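The Long Road to the Laundry Basket

Every few months a company shows a robot folding a shirt, and every few months readers write in to ask when they can buy one. The short answer is that you can't yet, at least at a price most homes would pay. The longer answer has more to do with factories than with laundry.

Robots have been good at repeat work for decades. Give an arm the same steel part in the same spot and it will weld all night. Trouble starts when the parts are soft, tangled or piled in a worn-out box. Wire is a good test. A bundle has no fixed shape, its connectors hang wherever they like, and one loop caught on another can bring half the pile along.

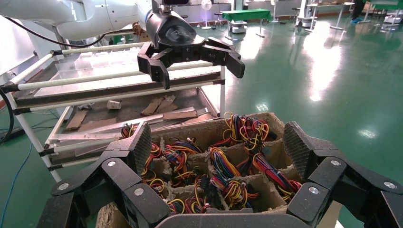 Husamora, a parts supplier outside Bragança, builds wiring sets for small appliances and still sorts most of them by hand. A trained worker gets through 1,215 bundles in a shift. The best automated cell the company has tried managed 531, and a person had to step in whenever two bundles came up together. Managers there say they would accept a slower machine if it could be left alone. So far it can't.

Part of the problem is touch. People feel a snag before they see it and ease off without thinking. Textured grip pads help a robot hold on, but holding on is the easy half. Knowing when to let go, shake the bundle a little and try again is harder to program, and harder still to learn from examples.

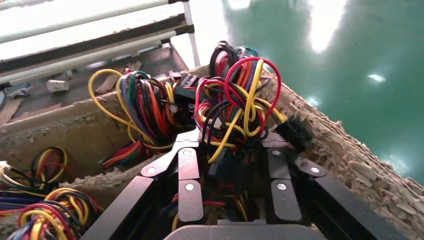 Cameras close to the fingers have made a difference. A view from overhead loses sight of the target as soon as the hand moves in, and the last few inches are where most grabs go wrong. Clestard, which sells software for picking mixed parts, says its newer system was trained on around 1,459 hours of practice, much of it spent on cables, bags and cloth.

The home is a tougher place than the shop floor. A kitchen drawer changes every day, and there is no technician down the hall. Hivus plans to put a dish-clearing machine in a few rental apartments in February. It will handle plates and cups. Pans, knives and charging cords are off the list for now.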